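1월의 일기, 새벽에 쓰는 몽콤브 이야기

결국 봤다. 자고 일어나서 맑은 정신으로 보자고 저녁 내내 다짐해 놓고, 이불까지 덮고 누웠다가 도로 일어나서 봤다. 지금 새벽 두 시고 내일 출근해야 하는데 이러고 있다. 그래도 이건 오늘 써야 된다. 내일 쓰면 분명히 김이 빠져서 "재밌었다" 한 줄로 끝날 거라서.

몽콤브(Moncombe) 시즌 14 마지막 회. 드디어! 드디어 엘사가 식당 문을 열고 들어갔다!!

순서대로 써야지. 나중에 읽을 나를 위해서. 지난번 일기 보니까 "그 장면 미쳤다"라고만 써 놨던데 어느 장면인지 도무지 기억이 안 난다. 과거의 나는 왜 그렇게 불친절한지.

시작은 마리노(Marino) 호텔 주방이었다. 항구 쪽 창문으로 아침 빛이 들어오고, 새로 온 요리사가 양파를 썰고, 라디오에서는 날씨 얘기가 나온다. 이 드라마는 큰일이 터지는 회차일수록 시작이 심심하다. 양파를 그렇게 오래 썰 때부터 나는 벌써 가슴이 두근거렸다. 토마스 장례식 회차 때도 첫 장면이 식탁보 다리는 거였잖아. 식탁보를 정말 끝까지 다 다렸다. 그걸 다 보여준 다음에 전화벨이 울렸지.

그다음이 엘사 집. 엘사가 거울 앞에서 코트를 입었다 벗었다 한다. 회색 코트를 입었다가, 엄마가 입던 초록 코트를 꺼냈다가, 다시 걸어 두고. 대사가 하나도 없는데 무슨 생각 하는지 다 보였다. 초록 코트를 입고 가면 엄마 얘기를 하러 가는 게 되고, 회색을 입고 가면 그냥 딸이 아버지를 만나러 가는 게 되니까. 나는 초록 입고 가라고 화면에 대고 말했다. 소리 내서. 혼자 사는 게 이럴 때 참 좋다.

그런데 회색을 입고 갔다. 처음엔 좀 서운했는데 끝까지 보고 나니까 회색이 맞았다. 이건 뒤에 쓸게.
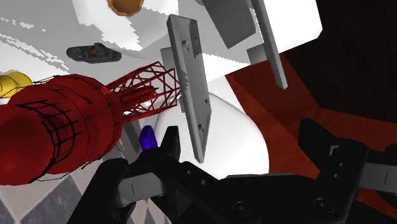

빨간 원통에 빨간 격자, 왼쪽 끝에 노란색 조금.

중간에 나온 보험금 얘기는 솔직히 아직도 잘 모르겠다. 호텔 화재 때 서류를 누가 바꿔치기했느냐를 두고 변호사랑 회계사랑 계속 싸우는데, 나는 시즌 내내 그 줄거리만 나오면 귤을 까러 갔다. 그래서 오늘 회계사가 울면서 자백할 때도 감동을 못 받았다. 저 사람이 누구 동생이라고 했더라, 하면서 봤다. 플릴테로(Pliltero) 게시판에 가면 정리해 둔 글이 있을 텐데 거기는 오늘 들어가기가 무섭다. 다음 시즌 예고를 벌써 본 사람들이 제목에다가 다 써 놓는다. 제목에! 본문에 쓰면 내가 안 누르면 되는데 제목에 쓰면 눈을 감고 들어가야 하냐고.

작년에도 그랬다. 빈첸트가 살아 돌아오는 걸 나는 게시판 제목으로 알았다. 버스 안에서. 그날 저녁에 본방을 보는데 문이 천천히 열리고 구두가 보이고 음악이 깔리고, 제작진은 정말 공을 들였는데 나는 "응, 빈첸트지" 하고 앉아 있었다. 지금 생각해도 아깝다. 평생 한 번 놀랄 수 있는 걸 버스에서 써 버렸다.

그래서 이번에는 작정하고 알림을 다 껐다. 미정이한테도 절대 말하지 말라고 했다. 미정이는 나보다 하루 먼저 보는데 입은 무거운 대신 얼굴이 가볍다. 점심 먹으면서 내가 "오늘 볼 거야" 그랬더니 숟가락을 내려놓고 창밖을 보더라. 창밖을 왜 봐. 그때부터 슬픈 일이 생기는구나 하고 각오를 했다. 근데 막상 보니까 슬픈 쪽은 아니었다. 미정이가 그냥 창밖을 본 걸 수도 있다...

튜네오(Tuneo) 자막은 오늘도 말썽이었다. 앞부분은 괜찮았는데 법원 장면부터 자막이 한 박자씩 늦었다. 변호사가 말을 다 하고 입을 다물었는데 그제야 "이의 있습니다"가 뜬다. 껐다 켜니까 맞춰지긴 했는데 그 대신 보던 데를 잊어버려서 처음부터 다시 나왔다. 양파 써는 장면을 그래서 두 번 봤다. 두 번째 보니까 라디오에서 나오는 날씨 얘기가 폭풍 예보였다. 처음 볼 땐 흘려들었는데! 나중에 배가 못 뜨는 게 거기서부터 깔려 있었던 거다. 자막 오류 덕을 이렇게 본다. 그래도 고쳐 줬으면 좋겠다. 돈을 내고 보는데.

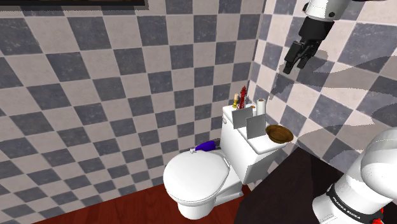 그래서 그 식당 장면 말인데, 이 드라마를 보면서 이렇게 숨을 참아 본 건 처음이다. 엘사가 문을 열고 들어가고, 홀게르 뢰닝(Holger Rønning)이 연기하는 아버지가 구석 자리에 앉아 있다. 모자를 벗어서 무릎에 올려놓고. 일어나려다가 못 일어난다. 다리가 안 좋은 설정이라서 그런 건지 차마 못 일어나는 건지 일부러 모르게 해 놨다. 나는 그때 소파 등받이랑 쿠션 사이에, 변기 물탱크 앞에 드러누운 보라색 분무기랑 똑같은 자세로 끼어 있었다. 고개만 왼쪽으로 내밀고. 편한 자세가 절대 아닌데 움직이면 뭔가 깨질 것 같아서 그 꼴로 계속 봤다. 다 보고 나니 어깨가 결린다. 엘사가 의자를 빼는 소리가 너무 커서 옆 테이블 손님이 돌아보는 것까지, 하나하나 다 좋았다.

그리고 둘이 뭘 하느냐. 메뉴를 고른다. 몇 년을 안 보고 산 부녀가 만나서 생선 수프가 짜냐 안 짜냐를 얘기한다. 아버지가 "여기 수프는 짜다" 하고, 엘사가 "그럼 왜 여기서 보자고 했어요" 하고, 아버지가 "네 엄마가 좋아했다" 한다. 거기서 나는 울었다. 엄마 얘기를 먼저 꺼낸 게 아버지여서. 초록 코트를 입고 갔으면 엘사가 먼저 꺼낸 게 됐을 거다. 회색이라서 아버지가 먼저 할 수 있었다. 옷 고르는 장면을 그렇게 길게 보여준 게 이거였구나 싶어서 또 울고.

홀게르 뢰닝은 정말이지. 나는 이 사람이 처음 나왔을 때 싫어했다. 시즌 초반에는 그냥 고함치는 악역이었고, 문을 하도 쾅쾅 닫아서 세트장 문이 남아나나 했다. 그런데 이번 시즌 들어서 목소리를 점점 줄였다. 오늘은 거의 속삭이는데 그게 더 무섭고 더 불쌍하다. 수프를 떠서 입까지 가져갔다가 다시 내려놓는 걸 몇 번이나 하는데, 대본에 있는 건지 이 사람이 만든 건지 궁금하다. 인터뷰 같은 게 있으면 찾아봐야지. 물론 알림은 계속 꺼 둔 채로.

불만도 써 둔다. 좋은 말만 쓰면 나중에 안 믿게 되니까.

먼저 음악. 식당 장면 끝에 피아노를 꼭 깔아야 했나? 빗소리만으로 충분했다. 엘사가 우산을 두고 나가고 아버지가 그걸 들고 따라 나가려다가 문 앞에서 멈추는데, 거기에 피아노가 딩동딩동 들어오니까 갑자기 광고 같아졌다. 나는 아버지 숨소리를 듣고 싶었다고.

그다음은 율리안. 율리안은 대체 왜 나왔는가. 배를 타야 하는데 폭풍 때문에 배가 안 뜬다, 그래서 항구에 서 있다, 끝. 이 얘기를 네 번에 나눠서 보여줬다. 율리안이 바다를 보고, 다시 와 보면 율리안이 또 바다를 보고 있다. 잘생긴 건 알겠는데 그 시간을 수프에 더 썼어야 했다. 미정이는 율리안 편이라서 이 얘기를 하면 싸우게 된다. 내일 점심에는 내가 창밖을 봐야겠다.

그리고 분량. 평소보다 길게 한다고 그렇게 광고를 해 놓고 40분이었다. 평소랑 똑같잖아! 나는 간식도 넉넉하게 준비했는데. 귤이랑 쥐포랑 식혜까지 꺼내 놨더니 쥐포를 다 먹기도 전에 끝났다. 남은 쥐포는 지금 일기 쓰면서 먹고 있다. 공책에 가루가 떨어진다.

마지막 장면은 안 쓸까 하다가 쓴다. 엘사가 집에 와서 회색 코트를 벗어 거는데, 옆에 있던 초록 코트가 없다. 옷걸이만 남아서 조금 흔들리고 있다. 그러고 까매졌다. 누가 가져갔느냐! 집 열쇠를 가진 사람은 율리안하고 이모인데 율리안은 항구에 있었다. 아, 잠깐. 그래서 율리안을 그렇게 계속 보여줬나? 율리안은 아니라는 걸 알려 주려고? 지금 쓰다가 깨달았다. 그럼 위에 쓴 욕을 취소해야 되는데 볼펜이라서 못 지운다. 반만 취소한다. 네 번은 그래도 너무 많았다.

이모면 왜 가져갔을까. 이모는 엄마 물건이라면 쳐다보기도 싫어하던 사람이다. 이삿날에도 상자를 안 열고 그대로 창고에 넣었고. 아니면 코트 주머니에 뭐가 들어 있었나? 지난 시즌에 엄마가 병원 가기 전날 주머니에 손을 넣고 한참 서 있던 장면이 있었다. 그때 나는 그냥 추운가 보다 했다. 다시 봐야겠다. 몇 회였는지 찾으려면 또 플릴테로에 들어가야 되는데, 들어가면 제목을 보게 되고. 미정이한테 물어보면 되겠다. 얼굴은 안 보고 문자로.

엄마한테도 내일 전화를 해야겠다. 드라마 때문은 아니고, 아니 드라마 때문이 맞다. 엄마는 몽콤브를 보다 말았다. 이름이 다 비슷해서 누가 누군지 모르겠다고. 대신 아침 연속극을 보시는데 거기도 요즘 친딸 찾는 얘기라서 우리는 통화하면 서로 자기 드라마 얘기만 한다. 엄마가 "그래서 걔가 찾았어?" 하고 물으면 나는 그게 엄마 드라마의 걔인지 내 드라마의 걔인지 모르고 대답을 한다. 그래도 얘기가 이어진다. 지난주에는 한참 떠들다가 끊을 때쯤에야 서로 다른 사람 얘기를 하고 있었다는 걸 알았다.

다음 시즌은 언제 하는지 안 나왔다. "곧 돌아옵니다"라고만 떴는데 지난번에도 곧이라 해 놓고 여름을 다 넘겼다. 그동안 뭘 보지. 회사 후배가 추천한 요리 경연을 볼까 하다가도, 거기서 누가 생선 수프를 끓이면 또 울 것 같다.

내일 할 일. 미정이한테 주머니 장면 몇 회인지 물어보기. 튜네오에 자막 신고. 세탁소에서 내 코트 찾기(회색이다, 쓰다 보니 웃기네). 쥐포 그만 먹고 이 닦고 자기. 이건 내일 말고 지금.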